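Condensing dryer in a hallway cupboard trips the RCD near the end of the cycle

Posted in Electrical and Appliances, 25 April 2024

pwhitlock
We have a Praver condensing dryer in a cupboard off the communal hallway at Skinddale. It has run there without trouble since October. For the past fortnight the RCD in the consumer unit has tripped with ten to fifteen minutes left on the cottons programme. It resets at once and the dryer will then run again, but trips at the same stage. The socket is a single 13 A, no extension lead. Other things on the same RCD are the hall lights and a fridge. The rating plate says 2,087 W. I have cleaned the lint filter and emptied the tank. Is this the dryer or the wiring?

Jerome Mercado
Most likely the dryer. An RCD does not respond to load, so the rating plate is of no help here. It responds to current leaking to earth, and a heating element that is starting to break down will often leak only once it is fully hot. A trip at the same point each time fits that.

Run a programme with no heat (usually called Cool Air or Refresh) for its full length. If it completes, suspect the element. If it still trips, suspect the motor, the pump or damp in the terminal block.

Next, unplug the fridge and repeat the cottons programme. Fridges and dryers both leak a little in normal use and the two are added together at the RCD. If the dryer then finishes, neither may be faulty by itself, but I would still have the dryer tested.

An insulation resistance test at 500 V between live and neutral joined, and earth, will settle it. Mine read well under 1 megohm when hot and was fine when cold. The replacement element was a Sundqvist, part 1662, and took an hour to fit. Unplug the machine before you remove the back panel, and leave the RCD as it is. Do not let anyone fit a less sensitive one.

daleside_72
Had this with a Wallent. It was fluff. Take the back off and hoover it out. 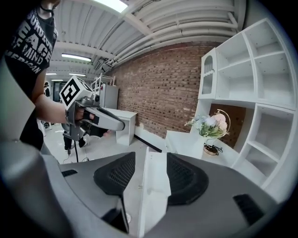 pwhitlock
Can I keep using it on low heat until the part comes?

Jerome Mercado
Leave it unplugged. The low setting uses the same element on many machines, and the leakage will get worse with use. Check too that the earth connection at the socket is sound, as a poor earth would leave the casing live until somebody touched it.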